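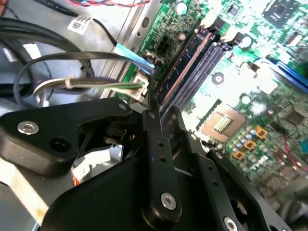

Figure 3. Interior of a desktop unit at the board stage: memory slots with white latches, empty processor socket and drive cabling.

Sat 18 September
Akisora Reuse Papers, Gosedthorpe

3. Board stage: order of work and sorting of parts

3.1 Material

The units considered in this section are desktop computers withdrawn from office use and received at the Gosedthorpe workshop in one batch of 102. All were sorted on the Pivar scheme, which assigns each part to reuse, repair or material recovery. The scheme was drawn up for whole machines and says little about the order in which parts should be taken from a board. The present section deals with that gap.

3.2 State of the board

The board stage begins once the side panel is off and the interior can be reached. At this point the main features of the board serve as landmarks (Figure 3). The memory slots are the easiest to find: they are long and parallel, and the white latches at their ends stand out against the dark plastic. The processor socket lies to one side of them, with a round mounting screw between. Where the socket is empty, as in the figure, its gold contacts are exposed and the unit is recorded as 'processor absent' before any other entry is made.

Capacitors and chokes are left on the board at this stage. Their position is noted only where they restrict access to a fixing. The small blue capacitors and orange chokes beside the socket in Figure 3 are typical of the parts passed over in this way.

3.3 Cabling

Cabling was the main source of delay. Data cables and the power connector tend to share one side of the board, and the cables fill the space through which the lower fixings would otherwise be reached. In the figure, two SATA plugs, one blue-tipped and one black, enter the board near the black multi-pin power connector. Plugs of this kind are released by hand and drawn straight out – pulling on the cable itself is not permitted under the scheme. Single thin wires are traced to both ends before being freed.

Two orders of work were compared. In the first, cables were cleared before the fixings were touched. In the second, the fixings were loosened first and the cables removed with the board partly raised. The second order was stopped after 10 units, when 3 boards had been marked at the connector. All later units followed the first order.

3.4 Grading

Boards with sound slots and undamaged socket contacts were graded for reuse. A broken latch did not lower the grade if the slot still held a module under light pressure. Bent contacts moved the board to repair. The Valcárcel table, used for the earlier batch in November, treats both faults alike and was not followed on this point.

Related items
Sorting of power supplies by connector type
Storage of loose memory modules
The Valcárcel table: notes on use

Last updated: Sections 3.3 and 3.4 revised, second version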